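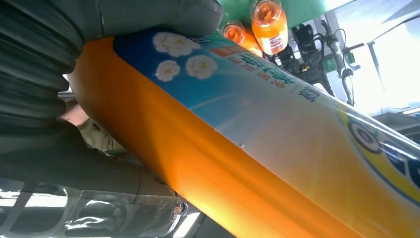
Several readers wrote in after my note on the Grunel kit to ask the same thing, more or less: was it worth buying a ready-made recording set when a decent wrist camera and a bit of patience would do the job for a fraction of the money? One of them went further and said that anyone who pays for a kit to collect examples is paying for a box with foam in it. I've had that sentence in my head ever since, and since I've now lived with the kit from the end of winter into March, I think I can give a proper answer, even if it takes me a while to get there (it usually does).

First, what you get. The Grunel collection kit is a wrist camera, a mounting ring with a nice solid clamp, a foot pedal for starting and stopping a recording, a little hand controller for guiding the arm, and the Skomeck software for storing and sorting what you record. The gripper isn't included, and neither is the arm. Ours were already here at Fekirham, where we've been trying to teach a small model to pick up the sort of things people have in their kitchens and bathrooms. Bottles, mostly. I never thought I'd have opinions about bottles, but I have plenty now!

Setting up took me most of a morning. The ring went on without any fuss, the cable clips are lovely (soft enough not to chew the cable, firm enough to stay put), and the camera was found by the software on the second try. The printed guide is cheerful and rather thin. It tells you how to fit everything and then more or less waves you off at the door, so if you've never done calibration before you'll want to set aside an afternoon and a large pot of tea. I'd done it with our old Fabbri set and still managed to get the hand-eye step wrong, because the guide has you enter the offsets in a different order from the one shown on screen. I gather that's been reported.

Once it's going, though, it's a pleasure. The pedal is the best thing in the box and I'd buy it on its own if they'd let me. With the Fabbri set I was forever reaching for the keyboard at the end of each go, and every recording finished with a second or two of the arm doing nothing, which all had to be trimmed off later. With the pedal you tap, do the pick, tap again, and you're on to the next. We recorded 1,583 examples with it, and after sorting I threw out 74. I was expecting to lose far more than that.

The view from the wrist is the part I'd most like other people to think about before buying, whatever kit they choose. It's very close in. With a big orange bottle in the grip, the fingers and the bottle fill most of what the camera gets, the small bottles behind are a sort of afterthought, and any window on that side washes out to plain glare. I tried to tidy all this up in the first week. I pulled the blind down, cleared the table, put one bottle out at a time, and ended up with a beautifully neat set of recordings that taught the model to pick up one bottle from a clear table with the blind down. So up went the blind again, out came the clutter, and I stopped fretting if someone's sleeve wandered into view. The results have been a good deal better on untidy tables since then, and my own table is always untidy.

See-through plastic is still hard work. The camera copes quite well with bright light in general, but it takes a moment to settle when the arm swings from the dark end of the bench towards the window, and during that moment coloured plastic can flare so much that the edge of the bottle goes missing. You can lock the exposure in the software. I'd do it from the start, and I wish the box were ticked by default. Printed labels come out nice and crisp, even large lettering running at a slant, so if you're hoping to have your model take notice of labels you should be well served.

Now the Skomeck software, about which I have mixed feelings. The sorting page is very good. You get your recordings in a long strip, you mark each one as a keeper, a miss or a maybe, and you can leave a note. I've come to rely on the maybes, and I go back through them at 4 in the afternoon when I'm too tired for anything cleverer. But it won't let you rename a task once you've begun, so we're stuck for ever with a folder called "botles 2", and exporting a large batch locks up the whole program until it's done. I've taken to starting exports just before lunch.

The hand controller is fine. It's light, it doesn't tire the wrist, and the squeeze for closing the gripper has a good feel to it. There's a slight lag which I stopped noticing after a day. My one real grumble is that it has no setting for how hard you're squeezing, only open, closed and the travel between, so a careful hold on a soft bottle and a great big clutch are recorded as very nearly the same thing. For rigid objects that won't trouble you at all. For squashy ones it might be enough to send you elsewhere, or at least to have you ask Grunel whether it's coming in an update. I have asked, and had a friendly reply with no date in it.

As for the box with foam in it: the foam is excellent, as it happens. If you already have a camera you like and you don't mind writing your own recording script, the reader has a point and you should save your money. I can write one, I have written one, and I didn't enjoy looking after it. What I paid for was the pedal, the clamp and the sorting page, and I use all of those every working day.

I'd give it 4 stars out of five, with the missing one held back for the squeeze and the export. A spare mounting ring costs extra and takes 2 weeks to arrive, so order it with the kit.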